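Contents | Previous | Chapter 4 | Next | Index

Chapter 4. Work Surfaces and Small Enclosures
Otard Technical Editions, December

4.1 Scope

A work surface is the plane on which goods are sorted, bundled or inspected. Its finish, its edge and the walls around it affect how quickly items are found and how often the surface must be cleaned. This chapter covers flat panels in enclosed stations used for light packaged goods such as snacks.

4.2 Finish and color

White panels give strong contrast with printed wrappers. They also show wear early. The Druro survey covered 1,562 stations, of which 1,431 had white or near-white tops. Inspection intervals are given in Table 4.2.
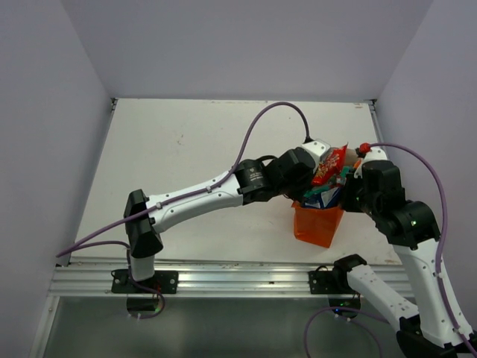 Marking of a light surface is graded by extent and by position. Grade 0 is a clean panel. Grade 1 covers isolated specks and faint smudges that do not hide the goods. Faint gray marks scattered over a white panel, denser toward one corner, are recorded as Grade 1 with the corner noted. Plain walls are graded separately. Where the panel meets a wall, the seam is inspected along its full length, and any metal rail at the near edge is entered as a third item. Grades 2 and above are treated in Section 4.5.

Related sections
Hung edge profiles
Sorkov cleaning schedule
Lighting for enclosed stations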